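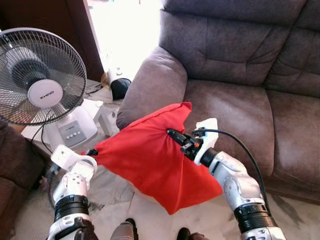 CAN IT DO THE LIVING ROOM YET?

Every November my inbox fills up with claims that the household robot is a year away. I have been writing this newsletter long enough to have been promised it several times over, and my own couch still gets straightened by me, usually at ten at night with one sock on.

This week's claim came from Wavance, which says its two-armed system is "ready for the ordinary home." The pitch leans hard on living rooms. Tidy the couch, square up the cushions, pick up whatever the kids dropped. It sounds modest next to cooking dinner, and I think that's why they chose it. People hear "cushions" and assume it must be the easy one.

It is a nasty job for a machine. A cardboard box keeps its shape when you grab it, so once a robot knows where the box is, it knows where all of the box is. Cloth gives you no such help. Pinch a cushion by two corners and the rest sags wherever it likes, folds bunch up at each grip, and the bottom corner heads for the floor. Now the machine has to work out which way is up, whether the thing is twisted, and how to get it onto a seat so that it lands flat. You and I do that with a flick of the wrists and a thump. Fingertips that pinch are fine for holding on. I have yet to see a pair that can thump.

I called Kirsten Desjardins, who spent years testing vacuum cleaners and now tests whatever manufacturers will lend her. She ran the Maurya home unit through 71 attempts at one chore: take a cushion off the floor and put it back on the couch the right way around. Her pass mark was generous. If the cushion ended up on the seat and a guest wouldn't comment on it, that counted.

She wouldn't let me print the success rate until her full write-up is out, which is fair. She did say the failures were more interesting than the successes. "It almost never dropped one," she told me. "It would carry the cushion over perfectly well and then lay it down folded in half, and as far as it was concerned the job was done."

That last part bothers me more than a drop would. A dropped cushion is obvious. A machine that leaves the couch looking slept on and moves along to the next room has handed you a new chore, which is checking.

Then there is the room itself. Demo apartments are bare for a reason. A real living room has a fan standing where the air is wanted, with its cord running down toward the floor, a little side table with things on it, shiny stone underfoot and a big soft sofa in roughly the same colors as the shadows on it. Sun comes through the doorway and washes out everything near it. Arms need space to swing, and a lot of us live in rooms where an adult turns sideways to get past the furniture. Wavance's brochure recommends "a clear working area." If I had a clear working area, I wouldn't need the robot.

Nithin Naidu thinks I'm being unfair. He runs the packing floor at Cestholm, a bedding and upholstery supplier, and has had a Zenix arm working there since spring. It moves sealed cartons from a belt to a pallet, 413 of them on the day I asked, and he is happy with it. I believe him. A carton is always the same carton, and it always turns up in the same place.

So I asked whether the arm does the step before that, putting the cushions into their covers. It doesn't. They tried it for 2 weeks and gave the job back to the people who had been doing it. Covers caught, corners went in crooked, and someone had to stand beside the machine to pull them out again. Naidu says the next version will manage. He may be right — he has been right about cartons.

What I'd like from these companies is dull. Show me one unedited hour in a house that belongs to a stranger. Leave the fan where it is. Tell me how many times a person stepped in, and let me see the couch afterward. Wavance told me it has run its system in 800 home sessions, and when I asked how many of those were finished without a human helping, I was sent the brochure again.

I'm not against any of this. The hands are better than they were, and getting hold of a floppy piece of fabric by two corners would have been beyond most of them when I started writing about the subject. My knees would welcome the help. But picking a thing up is the first half of tidying, and the prices being floated are for the whole job.

Desjardins expects to publish her results before the end of the month, and I'll link to them when she does. If you have one of these machines at home on trial, from any maker, write and tell me what it does with your cushions. Tell me what you had to move out of its way, too.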